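缝合垫练习的一些零碎心得

2018年8月24日 分类：工作台小窍门

上次写了怎么收拾针线抽屉，有人留言问我缝合垫的事，就是练习打结缝伤口用的那种软软的垫子。我在家练这个有一阵子了，手不算巧，走过的弯路倒是挺多，想到哪儿写到哪儿吧。

先说垫子怎么选。我手上用过两块，一块是Sukell的，一块是Dobre的。Sukell那块偏软，针进去很顺，缺点是线一拉紧就容易豁口，新手用会有点心疼；Dobre的韧一些，拉得住线，我现在主要用它。颜色我喜欢浅的，黑线落上去一眼就能看清线尾在哪儿，晚上开台灯练也不费眼睛。

切口别贪多！我刚开始一口气在垫子上划了一大片，横的竖的都有，结果缝着缝着垫子就散架了。现在我一次只划两道，大致平行，中间留够地方。上面那道先缝完，下面那道再慢慢来，缝的时候抬眼就能看到上一道的针距，照着走，比拿尺子比划省事多了。

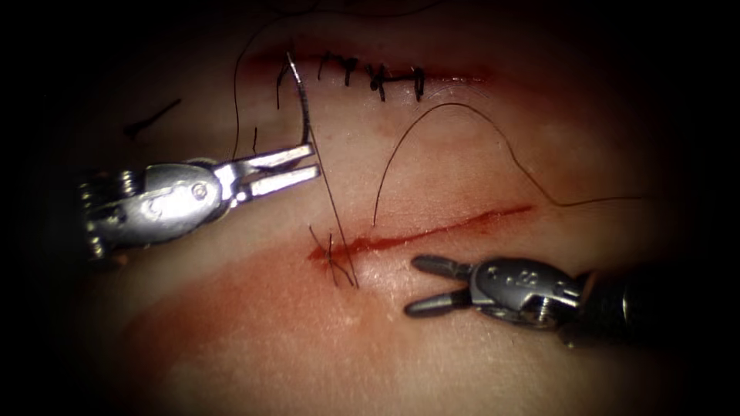

间断缝合我是这么练的：一针一结，打完就剪，再走下一针。线尾不要剪得太秃，短短留一小截，结才不容易松开（我有一次图好看剪得贴着结，第二天一摸，散了两个，气得我去吃了碗面）。针距求匀，不求密。我会先在切口正中间缝一针，再往两头分，这样两边的皮不容易错开。你要是习惯从一头缝到另一头也行，只是最后那一针常常会鼓个小包。

夹针的位置也说一下。弯针别夹在针尖附近，也别夹到最尾巴上，差不多在中间偏后一点，进针的时候顺着针的弧度转过去，不要直着往前捅。直着捅的话，针会弯，垫子上的洞也会变大。另一只手的镊子轻轻扶住切口边就好，别死命夹，夹出印子来那块地方以后就不好用了。

线的粗细我建议备两种。粗一点的黑线拿来练打结，看得清楚，手感也实在；细线留着练手稳。细线真的很磨人，线头一散开就到处飘，还会缠到刚打好的结上。我的办法是每缝完一针，先把散着的线头拨到一边再进下一针，急的时候最容易忘这一步，忘了就等着拆吧。 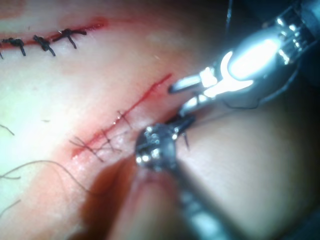 想练得像样一点，可以弄点红色在切口上，食用色素兑水就行，调稠一点，拿棉签沿着切口点。别像我第一次那样整瓶倒下去，桌布到现在还是粉的。浅色的垫子很吃颜色，做好心理准备，染上了基本就洗不回去了，我后来干脆不管它，反正不影响缝。怕染桌子的话，底下垫个旧烤盘，边沿高，水流不出去，练完端到水池里一冲就行。

清洁方面，温水加一滴洗洁精，用手指肚轻轻搓，不要用刷子。洗完平放晾干，千万别放暖气片上！我烤坏过一块，边上翘起来，怎么压都压不平。干透以后薄薄扑一层玉米淀粉，就不粘灰了。收的时候夹两张烘焙纸，平放，上面别压重东西，不然切口会咧着嘴合不回去。

拆线我用眼科小剪刀，从结的下面剪一边，再提着结抽出来。剪下来的线头立刻丢进一个小罐子里，我用的是Claltus的果酱罐，盖子拧得紧，针也放里面（旧针和线头分两个罐更好，我是懒）。针一定要数，拿出来几根收回去几根，家里有猫有小孩的更要小心。

还有人问一块垫子能用多久。我那块Dobre的，大约缝了178针才开始豁边，豁了也没扔，切成小条，专门拿来试新线。每次练的时间不用太长，我一般40分钟就收，再往后手开始抖，缝出来的东西自己都不想看。

针线我多半是在Fostthorpe那家小店买的，线可以拆开按轴卖，不用一买一大盒。下次去的话我想看看有没有带磁铁的针盘，有的话回来再写。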